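Two Fingers, One Bowl

A short story

The job was supposed to take an afternoon. Otetti had sent over two grippers as software models, the old one everybody used and a new one they wanted to sell, and all I had to do was bolt each of them (well, pretend-bolt) onto the same pretend arm and see which one was better at picking up a mixing bowl by the rim. I said sure. I had coffee. I had a kitchen nobody had to clean, living on my computer at Ngau, where I'd been testing robot hands for long enough to have opinions about spoons.

I started with the old gripper. The old gripper was called the Clirker, and if you've ever worked with one you know why. On the real thing the fingers go clirk when they close. In simulation they don't make any sound at all, and I missed it so much that by the second morning I was doing it myself, under my breath, every time the fingers came together. Clirk. Down goes the wrist. Clirk. Up comes the bowl.

The trouble with a bowl is that it wants to swing. Pinch it by the rim and all the weight hangs off to one side, and if there's something in the bottom, that something goes for a ride. I'd put a little bit of food in there, orange and yellow and no particular kind of food. The spec only said "morsel." I looked at it so much that I started having feelings about it. I thought of it as a passenger. I thought of it as somebody's last bite of squash, saved for later by a person who then got called away to the phone and never came back, and there it sat while a robot as big as a moose leaned over the dishwasher to get it.

The plan was 141 tries with each gripper, same arm, same kitchen, same bowl, with the starting spot nudged a little each time. The Clirker did fine. It dropped the bowl 20 times, mostly when the rim came in at a bad angle, and I wrote that down and felt good about the old thing. Then I swapped in the new one.

The new one was called the Vavov. I don't know who names these. It had softer pads and a slower close, and on paper it was going to make the Clirker look like a pair of pliers. The first time I ran it, the arm reached out over the sink, stopped, thought about its life, and closed its fingers on empty air a good hand's width to the left of the bowl. Then it lifted the empty air very, very carefully and set it down on the counter.

I laughed so hard I had to get up and walk around!

Of course it was my fault. I'd typed the finger offset with a minus sign in front of it. I fixed that and ran it again, and this time the fingers came down where they should, one inside the rim and one out, and the whole thing rose off the marble as if it were being helped up out of a chair. I hit pause. I do that sometimes when a grip looks good, so I can spin the view around and check the pads before gravity gets a vote.

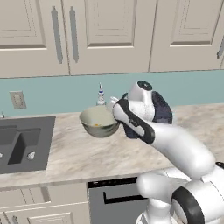
5 min read

I left it paused over lunch. When I came back the bowl was still hanging there, of course, tipped toward me with the morsel down near the bottom, and I had the strangest feeling that I'd interrupted something. You know when you walk into a room and two people stop talking? Like that, only it was an arm and a bowl.

So I didn't press play. I sat down and talked to it.

"You're holding it better than the other guy," I said.

It was a paused simulation, so it took the compliment well.

"But he's been here longer," I said. "And he makes the noise."

I should explain that I wasn't sleeping much that February. I'd moved to a new apartment and my own kitchen was still in boxes, and I was eating cereal out of a measuring cup with a fork. Every day I'd go in and sit down in front of this bright, even-lit kitchen with its cream cabinets and its teal backsplash, and I'd think, well, one of us has a place to put the bowls. I knew where everything was in there. I knew the little squeeze bottle against the wall behind the bowl, the one the wrist always threatened to knock over. I'd never filled it with anything. I had decided, privately, that it was honey.

Anyway, I pressed play. The Vavov held on. The passenger stayed put. It did it again on the next try and the one after that, and by the time I'd run the full 141 it had dropped the bowl exactly 2 times, and both of those were at the far corner where the elbow runs out of room and I wouldn't have done any better myself.

I wrote the report. Same arm, same controller settings, same starting spots, winner Vavov by a mile, slower on the close but who's in a hurry. I put in the minus sign too, since somebody after me was going to make the same mistake. It came to 587 words and I read it over twice, and it was correct, and I didn't send it.

What I did was load the Clirker back in. One more time, no scoring, nothing saved. I gave it the easy spot, right in the middle of the counter between the sink and where the hand starts out. Down came the wrist. I said clirk out loud, at a normal volume, in an office with other people in it, and the old fingers took the rim and pulled the bowl up a little crooked, the way they always did. The morsel slid halfway up the side and slid back down.

"Good job," I told it.

Then I sent the report, shut the kitchen off, and went home and opened the first box I came to. It was towels. The second one was towels too (how many towels does one person own?). The bowl was in the third, down at the bottom with a sweater wrapped around it, and I got hold of it by the rim with two fingers and lifted it out, slowly, to see how it felt.

It wanted to swing.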